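Call for Participants: Working Group on Good Practice for Hand-Held Gripper Demonstrations

Gridudeo invites applications from experienced operators, reviewers and safety staff to join a working group on the recording of manual tasks for robot training. The group will revise the Hemus Code of Practice, which sets out how demonstrations with hand-held grippers are prepared, carried out, checked and stored. Work begins in September and will continue for two terms of the group.

Background

The current code was written for single-gripper work with rigid objects. Member sites now record a large share of tasks with two grippers and with soft items such as bags, cases and clothing. In the last review round, 2,712 recordings were examined against the code. Of these, 147 were returned to the site of origin because the two reviewers could not agree on which rule applied. Most of the disputed cases concerned soft containers, worn finger pads, or objects left on the work surface -- three matters on which the present text says very little.
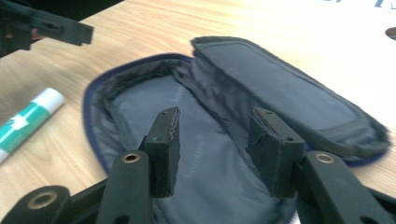
Tabletop task with an open zippered pouch and a glue stick.

Participants will be assigned to one of the following drafting areas:

Condition of equipment. Limits for wear on finger pads and wrappings, inspection before each shift, and the record to be kept when a pad is replaced.

Work surface and objects. Starting layout, placement of containers and loose items, lighting, and the handling of papers that may carry personal information.

Operator welfare. Length of sessions, rest breaks, grip strain, and the right of an operator to stop a task at any time.

Review and labeling. Common terms for failed, partial and repeated attempts, and a procedure for settling differences between reviewers.

Who may apply

Applicants should have at least one year of experience in recording, reviewing or supervising manual demonstrations. A degree is not required. Applications from current operators are strongly encouraged. Employees of Preva and Idahosa may apply but must declare their employer -- no more than two participants will be accepted from any one firm.

Terms

Participants attend one remote meeting each month and comment on drafts in writing. Each participant receives an honorarium of $800 per term.

How to apply

Send a resume and a statement of one page, naming your preferred drafting area, to Hadiza Chukwu, Secretary to the Working Group, through the Gridudeo contact form. Please quote reference 1457. Applications close at 5:00 p.m. on the last working day of the month before the first meeting.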